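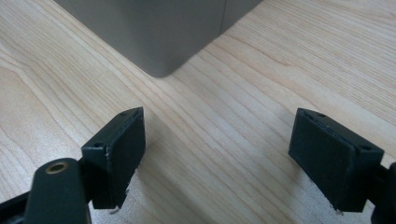
Akmont Hand Gripper Kit, Revision 3

Two-finger parallel gripper, hand-held, for home builders and shared workshops

Price: $80 for the full kit, $15 for the spare finger set
Ships from the Jurnholm workshop
Page last updated April 15, 2022

The Akmont is a gripper you hold in your hand. Squeeze the trigger and two flat-faced fingers close toward each other; let go and a spring opens them again. It started out as the business end of a small arm we were building at Jurnholm, and the arm took so long that we put a handle on the gripper and began using it on its own. We got very fond of it that way. You learn a lot about what a pair of fingers can and can't pick up when you're the one moving them, and when the arm is finally ready the same fingers bolt straight onto it.

Everything in the kit can be put together on a kitchen table in one long evening. If you have built a 3D printer or a decent model plane, nothing in here will scare you. If you haven't, set aside two evenings and read the linkage section twice!

What's in the box

Left and right finger pads, printed, dark green-black
Left and right linkage arms, printed, black
Main frame in two halves
Handle and trigger
Brass bushings for all the pivots, plus two extra
Steel pivot pins
Return spring, medium
Screw bag (M3 throughout, one length for the pads and one for the frame)
Hex key
Printed build guide

You'll need a small file, a drill bit for clearing out holes, and a drop of light machine oil. A vise is handy for pressing in the bushings, though a clamp and a scrap of wood will do it.

The fingers

Each finger ends in a rectangular pad with a flat inner face, held on by two small screws that go in from the top edge. We went back and forth on this. Revision 1 had the pad and support printed as one piece, and every time somebody wore out a face or snapped a corner the whole finger had to be reprinted. Now you undo two screws, swap the pad and carry on. The spare set includes both pads and fresh screws.

The faces are plain plastic on purpose. Plain faces are fine for blocks, boxes, bottles, tool handles and most things with some stiffness to them. For slick or round parts, stick on a strip of thin rubber or the loop side of some hook-and-loop tape. Bicycle inner tube is great. Clean the face with alcohol first, or the glue will let go on you within a day.

The pads do get scuffed along the top rims and edges. That doesn't change how they hold. If a chip reaches into the flat face itself, change the pad.

The linkage

Our favorite part! The arms on either side are the long rounded pieces that carry the fingers, and they turn on brass bushings set right into the plastic. Revision 2 ran its pins in bare printed holes. It felt lovely for a week and then the holes went egg-shaped, and by the end of March the fingertips on our shop unit could be wiggled sideways by hand. With brass in there the play stays out. The shop unit has been through 897 cycles on a tally sheet taped to the wall, and the pivots feel the same as when we put it together.

Press the bushings in square. Start each one by hand, check it from two sides, then bring the vise up slowly. A bushing that goes in crooked will bind the arm, and pulling it out usually takes some plastic with it (you have two extras, and they are there for this). Once the pin is through, the arm should fall under its own weight. If it hangs, twist the drill bit through the bushing by hand, wipe it out and try again.

One drop of oil on each pivot. More than that collects sawdust, as anyone with a table saw in the same room will find out.

Setting the gap

The frame halves have slotted holes where the trigger link attaches. Slide the link forward for a wider opening and a lighter squeeze, or back for a narrower opening and more bite. We'd start in the middle. Close the fingers on a sheet of paper and look at the two faces from above – they should meet along their whole length. If the tips touch first, loosen the support screws, squeeze the trigger gently so the faces settle flat against each other, and tighten up again while holding it.

Specs

Weight on our kitchen scale, built: 200 grams
Fingers: 2, moving together
Fasteners: M3
Bushings: brass
Print material: PETG
Power: your hand
Arm mount: four-hole plate, drawing in the build guide

Printing your own

All the part files are on the download page, and you are welcome to change them. The pads print best standing on end with the inner face vertical. Use plenty of walls on the linkage arms, as the bushing sits close to the edge. If you already have a printer, you can buy just the hardware bag and skip our plastic altogether. The Melnychuk finger set, a longer and thinner pair drawn up by a builder for reaching into drawers, uses the same two screw holes and fits with no changes.

Adding a motor

The Grollon servo plate takes the place of the handle and lets a standard-size hobby servo pull the same trigger link. It is sold separately and the files for it are still being worked on, so expect some filing. The servo we use pulls harder than most people squeeze. Try it first with a soft sponge between the fingers, and set your end stops in software before you let it close on anything you care about.

What it isn't great at

Coins flat on a table. Wet glass. Anything much wider than the open gap, obviously, and anything heavy held far out at the tips. Cloth works better than we expected if you pinch a fold of it.

Care and spares

Check the pad screws now and then, since they back out a little with use. A dab of removable thread locker cures it, kept well clear of the plastic. Don't leave the gripper in a hot car – the arms can take a bend and they won't come back straight.

Spare pads, arms, bushings and springs are all on the parts page. Revision 2 owners can fit the new arms to their old frame, but will need to drill the frame holes out to take the bushings. The drill size is on the last page of the guide.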